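Buscar en el foro Buscar temas, mensajes o usuarios Búsqueda avanzada

Foro de Organización y Equipamiento > Mesas de trabajo y menudencias

Criterio de clasificación de piezas menudas en recipientes pequeños: propuesta para la sala común 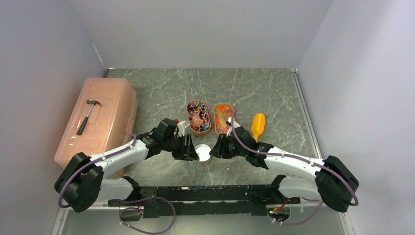
Lefteris Mitsotakis-Vlachou
Coordinador de Materiales, Taller Gridalano

Estimados miembros del foro:

Someto a su consideración el criterio que venimos aplicando en la mesa de superficie marmoleada. El tarro redondo de tapa blanca ocupa la parte delantera, al centro, y los dos recipientes pequeños de esquinas redondeadas quedan detrás, uno junto al otro. El de color cobrizo contiene material mezclado: palillos finos blancos y piezas oscuras, rojas, azules y blancas.

La propuesta consta de dos puntos. En primer lugar, que el material sin clasificar permanezca siempre en un recipiente abierto y bajo, a la vista de quien se incorpore al turno. En segundo lugar, que el tarro con tapa se reserve para lo ya clasificado y se abra únicamente sobre la mesa, nunca en el pasillo ni junto a las estanterías. El inventario de enero arrojó 345 piezas sin ubicación asignada, de las cuales 152 correspondían a esta misma mesa.

Agradeceré observaciones antes de elevar el texto a la dirección del taller.

—
archivo_toltholm
Responsable de depósito

Estimado coordinador:

Comparto el primer punto. En Toltholm empleamos bandejas bajas desde hace años y la experiencia es favorable, siempre que no se llenen hasta el borde. Cuando aún se distingue el fondo entre las piezas, como ocurre en su recipiente cobrizo, se puede buscar sin volcar el contenido.

Tengo reservas respecto del segundo. Un tarro cerrado oculta lo que guarda. Si no se acompaña de una etiqueta lateral, el personal acabará abriéndolo varias veces al día para comprobarlo, con el consiguiente riesgo de derrame. Nuestra norma interna exige etiqueta en el cuerpo y prohíbe expresamente rotular la tapa, dado que las tapas se intercambian.

—
m_quiroga
Usuario registrado

Discrepo de lo anterior. La etiqueta lateral resulta poco práctica en tarros de cuerpo corto: queda escaso espacio y el texto debe reducirse hasta hacerse ilegible. En una tapa blanca y lisa se escribe con comodidad y se lee de pie, sin tocar nada. El intercambio de tapas se resuelve numerando ambas partes.

—
archivo_toltholm
Responsable de depósito

Numerar ambas partes equivale a mantener dos registros. En un depósito con 100 tarros, la medida no es sostenible. Para una mesa con uno solo, admito que la discusión tiene menor alcance.

—
Lefteris Mitsotakis-Vlachou
Coordinador de Materiales, Taller Gridalano

Agradezco ambas intervenciones. El reglamento se redactará para toda la sala, de modo que la objeción sobre la cantidad es pertinente. Incorporaré la etiqueta lateral como norma general y la rotulación de la tapa como facultativa.

—
sala_harawira
Encargada de turno de tarde

Buenas tardes a todos:

Quisiera plantear una cuestión previa. ¿Por qué se mezclan en un mismo recipiente los palillos y las demás piezas? En Harawira los separamos en origen. Los elementos alargados se cruzan entre sí y arrastran a los menores al retirarlos, y el tiempo que se pierde después supera con creces el que se ahorra al recoger. Sugiero que el reglamento establezca un recipiente estrecho y alto para todo lo que tenga forma de varilla.

Por lo demás, me parece acertado dejar una separación entre los dos recipientes. Aunque sea mínima, permite levantar uno sin desplazar el otro.

—
m_quiroga
Usuario registrado

Apoyo la separación en origen, si bien advierto que un recipiente alto se vuelca con facilidad. Preferiría uno alargado y tendido. La casa Zumano ofrecía un modelo de ese tipo; desconozco si continúa en catálogo.

—
sala_harawira
Encargada de turno de tarde

El nuestro es alto, lleva un peso en la base y no se ha volcado hasta la fecha. No obstante, acepto la variante tendida donde haya superficie suficiente.

—
Lefteris Mitsotakis-Vlachou
Coordinador de Materiales, Taller Gridalano

Queda recogida la observación sobre los palillos. En el borrador figurará como «recipiente específico para elementos alargados», sin determinar si ha de ser alto o tendido, a fin de que cada mesa lo resuelva según su espacio. Ruego a archivo_toltholm que facilite, si le es posible, el formato de etiqueta que utilizan en su depósito.

—
archivo_toltholm
Responsable de depósito

Lo remitiré por mensaje privado. Mantengo mi reserva sobre las tapas.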